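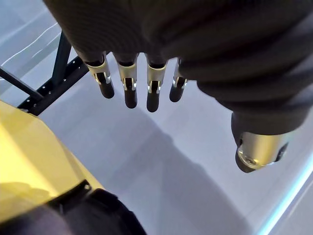

腕は楽になった、でも一日の終わりに何をしたのか自分で言えない、と昼の引き継ぎのときに言われた。手で詰めていたころは、棚の減り方を見れば自分の仕事の量が分かった。今はハンドが詰めた箱を見て、止まったら直して、また見ている。手が空いているのに席を離れられないのがいちばん疲れるそうだ。返事に困って、とりあえず書いておくと答えた。なので今日はそこから書く。

作業ノート 2023-01-07
場所 Zirkberg工場 部品セット工程(2番台)
対象 Sullowハンド、Oosthuizen向け補修キット

年明けの立ち上げ。朝いちばんに原点出しをして、指を一本ずつ開閉、続けて四本同時、最後に親指。異音なし。原点出しは休み前の値のまま通った。暖房が効くまでは動きが渋いかもしれないと思っていたが、電流値の記録を見るかぎり差は出ていない。ただし立ち上げの最初の数回は人が見ている前でやること。ここは以前から変えていない。

午前の生産分はOosthuizenの補修キット。中身はOリング、平座金、短いばね、樹脂の栓、説明書。ハンドが担当するのは説明書以外。説明書は人が最後に入れて、袋の口を閉じる。紙は二枚重なって取れることがあり、ハンドに任せる話は8月に一度やって引っ込めたままになっている。

午前中の停止は9回。内訳をメモから写す。

Oリングが指先に付いたまま離れない 5回
平座金を取り損ねて再試行の上限に達した 2回
箱の位置ずれ 1回
人が止めた 1回

最後の「人が止めた」は誤操作ではない。動きが変だと思ったので止めた、という申告。記録を見直しても異常は見つからなかった。帳票には理由コードを選ぶ欄があり、該当するものがないので「その他」にしてあった。

昼にこの一件でしばらく話した。止めた本人は、止めたことで稼働率が下がったと気にしていた。止めてよかったという扱いにしたい。見ていて変だと感じる感覚は、手で詰めていた期間が長い人ほど鋭い。ばねの向きや座金の重なりは、目で見る前に音で気づくらしい。私は隣に立っていて何も聞こえなかった。

理由コードに「気になったので停止」を追加する案を出した。集計では設備停止に入れず、点検に入れる。稼働率の分母から外れるので、止めた人の数字は悪くならない。集計表の式を直す必要がある。来週やる。

Oリングの付着について。

指先は四本とも黒い、ゴムのような手触りの丸い先端になっている。ここに薄いOリングがくっつく。親指の先だけは金属で、こちらには付かない。だから離すときに親指を先に開くと、リングは四本のほうに残る。順番を逆にして、四本を先に少し緩め、親指で押さえたまま手首を傾け、それから親指を開く。この手順を午後に試した。

午後の結果。付着による停止は2回まで減った。代わりに一個あたりの時間が伸びている。どのくらい伸びたかは集計してから書く。体感では気にならない、という声と、箱が来るのを待つ間が間延びする、という声の両方があった。後者は袋を閉じる側の席。前の工程が遅くなると待つのはいつもこの席で、改善の話をするとき抜け落ちやすい。次の試験からは袋閉じの席の待ち時間も一緒に測る。

指先に粉を打つ案は却下。Oosthuizenの仕様書で異物の扱いになる。アルコールで拭くと拭いた直後は離れがよく、しばらくすると戻る。拭く間隔を決めて運用する手もあるが、拭くのは人の仕事で、見ているだけの時間に細切れの用事がまた一つ増える。保留。

カバーについて。

手の甲から掌にかけてかぶせている濃い灰色の布カバーは、細かい畝のある編み地なので、ばねの端が引っかかるのではないかという心配が前から出ている。今日の記録に引っかかりは一件もない。とはいえ座金の箱に深く手を入れる動作のときに、親指の付け根側の膨らみが箱の縁に近い。余裕がどれだけあるかは図面の値しか持っていないので、実際にすきまを測ることにする。

交換は今のところ設備担当がやっている。現場で替えられるようにしてほしいという要望が二人から来た。頼んで来てもらうまで待つのが嫌だという。もっともだと思う。交換そのものは難しくないが、替えたあとに指の原点を取り直す必要があり、その操作が今は設備担当の権限になっている。権限を現場に渡すなら、講習と、渡した分の手当の話がいる。前者は私が用意できる。後者は私の権限ではないので課長に上げる。

関節のほうは、銀色の部品の溝から中のヒンジが見える構造で、粉やばねの切れ端が入ると厄介そうに見える。週に一度、明かりを当てて溝をのぞく。エアで吹くのは禁止、奥に押し込むおそれがある。点検表にはすでに書いてあるが、エアガンがいちばん手の届くところに掛かっている。掛ける場所を変えた。

人の配置について。

2番台は、ハンドを入れる前は三人で回していた。今は監視と袋閉じで二人。残る一人は出荷前の抜き取り検査に回っている。減らしたわけではないと説明会では言ったし、人数はそのとおりなのだが、検査に回った人からは、望んで移ったのではないと言われている。ここは書いておかないと、後で「円満に異動」と報告書に書かれてしまう。

検査の席は座り仕事で、肩の痛みは引いたそうだ。ただ、話し相手がいない。台のまわりで手を動かしながらしゃべっていた時間がまるごと消えた。ハンドの導入効果の表に、この項目を書く欄はない。

監視の席は一時間交代にしている。導入した当初は半日交代だったが、午後の後半に見落としが増えたので短くした。今日の聞き取りでは、一時間でも長いという意見と、細かく替わるほうが落ち着かないという意見に割れた。次の週だけ、交代の間隔を当番同士で決めてもらうことにする。記録だけ付けてもらえればよい。上から決めた間隔より当てになる数字が取れる気がしている。

見ている間に何をしていていいか、という質問があった。今の規則では「監視に専念すること」としか書いていない。現実には伝票の整理をしている人もいるし、補充用の座金を小分けにしている人もいる。禁止すると建前だけになる。許可すると、いつのまにかそれが本来の仕事に上乗せされて、やらないと遅いと言われるようになる。補充の小分けは以前にそうなりかけた。書き方を考える。案としては「手元の作業をしてもよいが、量は管理しない」。管理しないと明記するところが肝心。

Treronholm工場から問い合わせ。同じSullowを春に一台入れるので、教示データをそのままもらえないかという話。データは渡せる。ただ、向こうは箱の深さが違い、台の高さも違うので、そのままでは動かないと返事をした。それより、教示をやった人の話を直接聞きに来たほうが早い。うちでは詰め方をいちばん知っている人に横に立ってもらって、指の当て方を一動作ずつ決めた。Oリングは縁を持たずに腹を押す、座金は端まで滑らせてから拾う、など。どれも標準書には載っていなかった。

この件で一つ引っかかっていること。その人たちの持っていた要領が今はデータの中に入っていて、別の工場に配られようとしている。本人には事前に話したかと聞かれて、話していないと答えるしかなかった。明日以降、Treronholmに送る前に了解を取りに行く。嫌だと言われたらどうするかは決めていない。会社のものだと言えばそれまでかもしれないが、次に教示を頼むとき誰も横に立ってくれなくなる。

教示データには作成者の欄があり、今は私の社員番号だけが入っている。これも直す。

新人の訓練。

8月に入った人は、手で詰める訓練を9日しか受けていない。そのまま監視の席に座っている。箱の中身が合っているかどうかは見て分かるが、なぜその順で入れるのかが分からないと言っていた。ばねを先に入れると座金が立ってしまう、というようなことは手で一度失敗すると覚える。画面で見ていても覚えない。

手詰めの日を設けたい。月に一度、ハンドを止めて台を全員手作業に戻す。生産管理は嫌がるだろうが、ハンドが壊れた日に誰も詰められないほうが困る。そう書いて企画を出す。前に停電からの復旧でハンドだけ立ち上がらなかったとき、手で詰めて納期に間に合わせたのは今検査にいる人だった。そのことも添える。

午後の終わりに22番の棚の補充で一度止めた。樹脂の栓の箱が空になっていたのに在庫表示が残っていた。表示の更新が補充の人の手入力頼みになっている。重量計を下に敷く案は前からあるが、栓は軽すぎて端数が出ない。とりあえず、空になったら箱を裏返して戻す。手作業のころのやり方で、ハンドを入れたときにいったんやめたもの。戻したら補充の人に喜ばれた。ハンドは裏返しの箱をつかみに行かないよう、棚の入力を切っておくこと。忘れると取り損ねの上限まで粘る。

今日の出来高 1229袋
監視の交代 決めたとおり
けが、ヒヤリなし

宿題

理由コードの追加と集計式の修正
開く順番を変えた手順で、所要時間と袋閉じ席の待ち時間を測る
カバーと箱の縁のすきまを実測
カバー交換と原点出しの講習資料、手当の件は課長へ
教示データの作成者欄
Treronholmへの返事は了解を取ってから
手詰めの日の企画書、一枚

追記。帰りがけに朝の話の続きを聞いた。何をしたか言えないのが嫌なら、止まった回数でも直した回数でもいいから自分で付ける紙がほしいとのこと。会社に出さない紙がいいという。14日分の罫線を引いたものを刷って、監視席の引き出しに入れた。回収はしない。

設備担当への連絡。手首の傾きを足した手順は2番台の試験用の枠に保存してある。量産用はまだ元の順番のまま。朝の立ち上げでどちらが呼ばれているか、画面の左の番号を見てから始めてください。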